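Printed film on marble-look tops: heat limit near the kettle, and which adhesive to strip
Forum: Surfaces, Laminates and Films
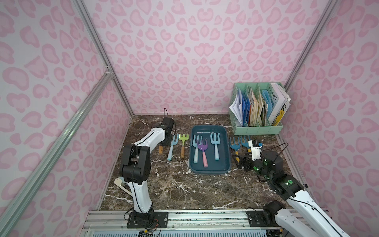

Post 1: opening question

kerf_left
I have a 2,357 mm run of countertop covered with Drovano architectural film, dark brown with white veins. The substrate is particleboard with the original melamine still on it. The film is lifting along the front edge at two spots, both next to the place where the kettle stands. Data sheet gives a continuous service temperature but says nothing about steam. Questions:

1. Is the lifting an adhesive failure or film shrinkage?
2. Can the edge be re-bonded with contact cement, or does the whole front strip have to come off?
3. Does anyone have experience with primer on melamine under this film?

The walls are a separate job, printed panels, and those are flat and holding fine.

Post 2

Lorne Hiebert
Measure the gap between the film edge and the original trim line. If there is a visible line of old adhesive in front of the film, it has shrunk. If the film still reaches the trim line when you press it down, the bond let go and the film is fine. Steam usually gives you the second case. Water gets under the cut edge and the acrylic adhesive turns milky.

Do not use contact cement. The solvent attacks the back of the vinyl and you get a wavy edge a few weeks later.

Post 3

kerf_left
Pressed down, it reaches the trim line at both spots. Adhesive is whitish at the left one and clear at the right one.

Post 4

ozalid
Then it is bond failure on the left and probably poor wrap on the right. How far did you wrap under the front edge? Anything under 24 mm on a rounded profile will pull back from its own memory. Post-heating is the other thing people skip. The stretched part of the film has to be brought up to temperature after it is laid, or it tries to go back to its old shape.

I disagree with Lorne on contact cement. Water-based contact adhesive has no solvent to speak of, and I have used it under edges like this since I started doing shop counters. It needs a full dry on both faces before you close it.

Post 5

Lorne Hiebert
Water-based is a different product, agreed. I still wouldn't put it over residue of the factory adhesive. You end up bonding to a layer that has already failed once. Clean back to melamine first, and by the time you have done that the strip is off anyway.

Post 6

Ghislain Gauthier
Primer, since question 3 was skipped. Film makers generally want primer on the edges and on any inside corner, even when the flat area goes on bare. On melamine I scuff with a fine pad, wipe with isopropyl, wait, then prime the last hand's width and the underside. Raw particleboard on the bottom edge must be sealed first or it drinks the primer. Check whether yours was sealed. If the board has swollen, no adhesive will hold and you will have to rout the edge and fit a solid lipping.

I used Hamine edge primer on the last three jobs. Dries slowly when it is cold, otherwise no complaints.

Post 7

kerf_left
Underside is raw board. No sealer that I can see. No swelling that I can feel with a straightedge, but I will check again with the strip off.

Wrap is 29 mm at the right end and less at the left. I did not post-heat. The instructions that came with the roll were a photocopy and that page was missing.

Post 8

ozalid
There is your answer. Sealer, primer, new strip, post-heat. The join between old film and new strip should go on the top face, back from the edge, in line with a vein if the pattern allows. Double-cut it. A butt joint on the nose will open.

Post 9

Lorne Hiebert
I would not put a joint on the top face of a work surface at all. A seam parallel to the front edge gets wiped, leaned on and wetted every day. Either strip the full top or cover the nose with a metal profile. A Delaleck L-section in anodized finish covers the cut edge completely and you can replace it later without touching the film.

Post 10

ozalid
A profile works, but it gives a hard raised lip that collects crumbs and water behind it. On a shop counter, fine. On a kitchen top, I'd take the seam.

Post 11

kerf_left
Going with a full strip of the top. I have 1,514 mm left on the roll, so I need to order more anyway, and I would rather have one batch than try to match the vein color. The kettle moves to the other side of the sink.

Will post edge measurements in March after a winter of heating.

Post 12

Ghislain Gauthier
Keep the new roll flat and at room temperature for two days before laying. Write the batch number on the underside of the top.

Back to top | Contact the moderators | Posts remain the copyright of their authors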